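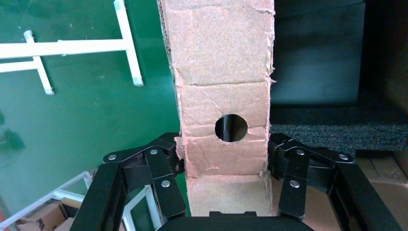

Noman Swati replied:
Sheet mulching does not kill bindweed. I'm sorry, I know every gardening page says it does, but I've been told this for 16 years by people who have never had bindweed. You lay down cardboard, you pile on wood chips, you get a lovely brown bed until June, and then the stuff comes up at every seam.

hollow_trowel wrote:
Did you overlap the sheets? I ask because most people butt them edge to edge and then blame the cardboard. I go 8 inches minimum and I've had good results on lawn grass.

Noman Swati replied:
Lawn grass is not bindweed. Lawn grass dies if you look at it wrong. And yes, I overlapped.

Yuk-lan Lui replied:
I have a bed on the north side of the house in Clurkport, heavy clay, and I did half with cardboard and half with just a thick layer of chips. Same chips, same delivery. By the end of summer I could not have told you which half was which. The only difference was that the cardboard half stayed bone dry underneath after rain, so my currants sulked. I'm not saying it never works. I'm saying I've stopped hauling boxes home for it.

pete_in_zone6 wrote:
Dry underneath means you didn't soak it before you put the chips on. You have to soak it. Hose it until it sags.

Yuk-lan Lui replied:
I soaked it. I stood there with the hose for most of a morning.

pete_in_zone6 wrote:
Then your chips were too thick. Four inches, tops.

Noman Swati replied:
Notice how the method is never wrong. It's always the hose or the chips or the overlap. If it takes this much getting right, maybe it's just a so-so method.

Shuk-fan Ho replied:
Can I defend it a little? I took out a patch of old lawn this way and I'd do it again. No digging, no sod to get rid of, and I planted squash straight through it that same spring. I cut a hole for each plant, put in a shovel of compost and that was that. Old beat-up boxes are fine as long as they're plain brown. Peel the tape off first. I skipped that one year and I'm still finding strips of it - it does not rot, whatever the label says.

What I would not do is use it around anything that's already growing and has shallow roots. I lost a blueberry that way, or I think I did. Could have been the winter.

hollow_trowel wrote:
What about the worms though? My worms love it. Lift a sheet and they're all right there.

Ka-ming Yen replied:
They're all right there because it's dark and damp and you lifted the lid. Put down an old board and you'll find worms under that too. It doesn't mean they're eating the board. I've seen this "worms love cardboard" thing repeated on so many sites and I have yet to see anyone who checked a patch of soil next to it.

Same goes for slugs, by the way. I picked 34 slugs off the underside of one sheet last spring. Funny how that never makes it into the blog posts.

hollow_trowel wrote:
OK, the slugs I will give you.

Pao-chu Peng replied:
Has anybody here tried the paper rolls the garden center sells for this? Norkard has one and I think Brondel does too. My neighbor swears by it but he swears by a lot of things.

Ka-ming Yen replied:
It's brown paper on a roll. Easier to lay, I guess, and there's no tape on it. I wouldn't pay for it when there are boxes behind every store in town.

pete_in_zone6 wrote:
Used the roll on a windy day. Do not recommend.

Shuk-fan Ho replied:
Noman, what did you end up doing about the bindweed?

Noman Swati replied:
Pulling it. Every 10 days, all season, as far down as it will come before it snaps. It's thinner than it was. I wouldn't call it gone. I also moved the raspberries out of that corner so I'm not trying to untangle it from the canes, and that helped more than anything I ever put on the ground.

Yuk-lan Lui replied:
That's the most believable thing I've read about bindweed.

pete_in_zone6 wrote:
Still think you should try it again with thinner chips.

Noman Swati replied:
No.

Pao-chu Peng replied:
I'm doing one bed with cardboard and leaving the one beside it bare, with the same beans in both. I'll lift a corner in June and look for slugs. If I forget to post, somebody bump this.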